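Saturday, late

Went in for the half shift even though I said I wouldn't. Siamak wanted the counter-clearing runs finished before Monday's call with Heydari. 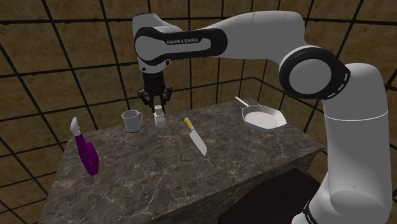 We did 1,000 runs in the simulator this week and I watched more of them than I needed to. The salt shaker is the one I keep going back to. It's short, it has a rounded cap, and if the fingers come down a little off it goes over. The mug gives less trouble. I moved the knife to a separate list because I don't want the arm handling it at Sudton while people are still working next to it, and Siamak agreed after some back and forth.

My job used to be the closing shift in the Sudton kitchen. Wipe down, put away, check the pans, go home at 11. Now I sit at a desk at Bandilance and say which runs look like something a person would put up with at the end of a night. The pay is better and my knees are better. I miss the talking.

Arash Farahani called at lunch. He still closes there, and he asked me straight out if there will be 13 of them on the rota next year. I told him what I've been told - no one let go, two closing shifts moved to mornings. He said mornings don't work for him with the kids and the bus. I wrote that down and put it in the notes for Heydari, under staffing, where it will get read after the part about money.

Preta is supposed to send the new grip settings tomorrow. If they come I'll start the shaker again from the beginning.

Ate standing up. Forgot to call Mom back. Need dish soap and a bus pass for November.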